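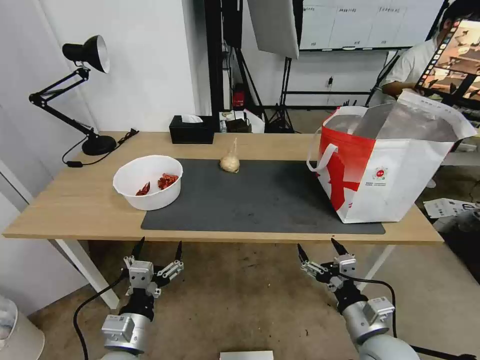
桌上的白色圆碗里放着干红辣椒

空置房屋外围巡查表（附巡查员意见）
片区：格雷万斯街区北段
巡查日期：2022年3月14日
填表：阿帕雷西达·维埃拉
复核：弗格尔·努南

填写办法：每项填“合格”“不合格”或“未查”。未查的要写原因。巡查只在公共道路和共用通道上进行，未经产权人书面同意不进院、不进屋。

一、索尔伯格路1102号（两层砖房，登记空置）

1. 门窗封板：不合格
后门封板右下角松动，能伸进一只手。去年11月那次已经记过，当时写的是“轻微”，这次缝变宽了，改记不合格。

2. 屋檐与落水管：不合格
北侧落水管脱开一节，水直接冲墙根，墙皮起鼓。

3. 烟囱：未查
从路上看不到全貌，需要借隔壁的院子。隔壁住户贾拉思·希恩同意下次开门，请提前一天打电话。

4. 杂草与垃圾：合格
前院割过。后巷有旧床垫一张，在通道上，不算本户，已另报清运。

5. 水电燃气：未查
水表井盖锈死，打不开。燃气是否切断要看公司回函，目前没有收到。

6. 门牌与联系牌：不合格
门牌在，联系牌没有。按街区规定，空置登记后应挂产权人或代管人的电话。

二、索尔伯格路拐角铺面（原五金店）

1. 卷帘门：合格
锁完好，底部有锈，不影响关闭。

2. 橱窗玻璃：不合格
左侧一块有贯通裂纹，从上角斜到下边。人行道窄，学生放学从这里过，建议先贴膜再换。

3. 雨棚：不合格
固定螺栓缺4个，大风天有响声。蒂莫菲·杰姆琴科做过二十多年屋面，他看过以后认为应整体拆下，不必修补。本人同意。 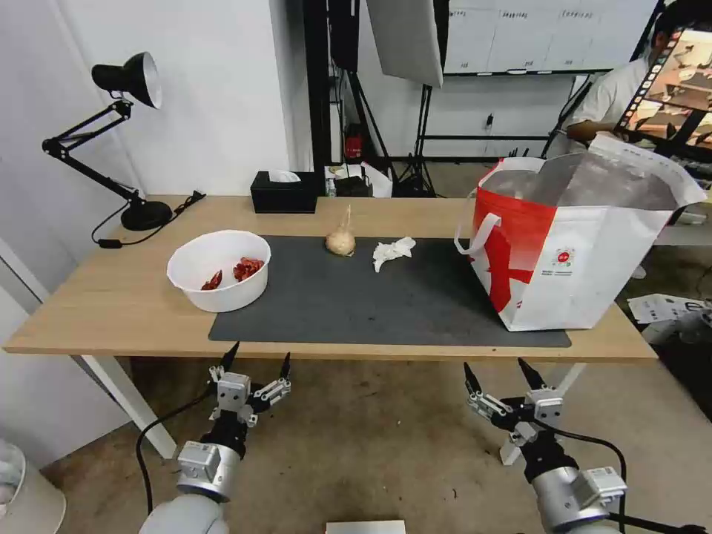

4. 人行道：合格
门前地砖有两处翘起，高差在允许范围内，下次再量。

5. 防火通道：不合格
侧门外堆有托盘，占去一半宽度。已口头通知代管方吉雷罗物业，对方答应清走，没有给日期。

三、处理意见

1102号后门封板和铺面雨棚列为优先，通知书本周寄出。逾期不处理的，每项罚款400元，由街区办代为封闭的费用另计。首次登记的产权人可以申请减免100元，须附维修合同复印件。

落水管、联系牌、橱窗三项按普通件办理。

奥伊芙·林奇来信问，铺面能不能在拆雨棚之前短期出租。本表不作答复，已转住房科。

复核意见（努南）：第一处第5项请补燃气公司的回函编号，没有编号不能结案。其余照办。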